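The standing desk will see you now
12/07/2023

My chair is 7 years old and has never been accused of slowly killing me. Lately, though, every second brochure that lands in my mailbox says it might be. The cure is a desk that goes up and down, and the price of the cure starts at what I paid for my first car.

I borrowed two of them for a month. The Redora came from a shop in Balden, where I was told it would change my afternoons. The Sorrentino arrived by courier with a booklet on posture that ran longer than the assembly instructions. Both desks worked. They rose, they sank, they held up a screen and a cup of tea. My old desk does most of that as well.

What I wanted to know was whether people keep using the buttons. The Redora's memory settings got a good workout in the first week. By the third I was standing for about 60 minutes a day, mostly while on the phone, and I have always stood up to talk on the phone. The Sorrentino has an app that nags. I turned it off after three days.

Then there is the language. A desk is no longer a flat thing with legs. It is a wellness platform, or a movement partner, or, in the case of the Clukier catalogue, “a centre of personal energy”. I read that line twice and was no wiser about how deep the drawers were.
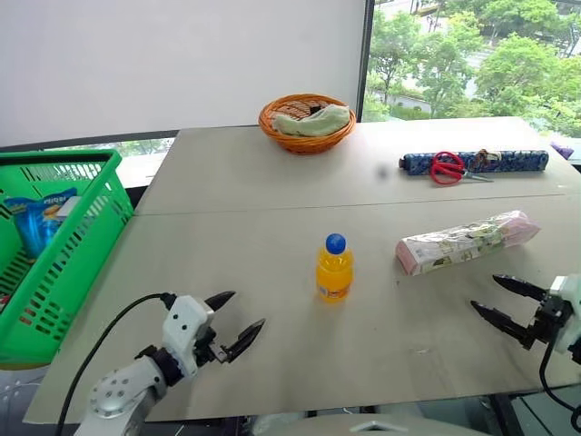 None of this means sitting all day is good for you. My back gets sore by four o'clock and I believe anyone who says theirs does too. But a walk to the corner costs nothing, and the health claims in the brochures get vague right about where you'd want a number. “May support” is doing a lot of heavy lifting in there, more than either desk's motor.

If you have a sore neck and money to spare, go and try one in a shop, with your own shoes on, and lean on it at full height. The Redora wobbled when I typed. The Sorrentino was steadier, though the colour I asked for had a long wait and the dealer couldn't say until when. November, maybe.

Both have gone back now. I wrote this sitting down, with a cushion.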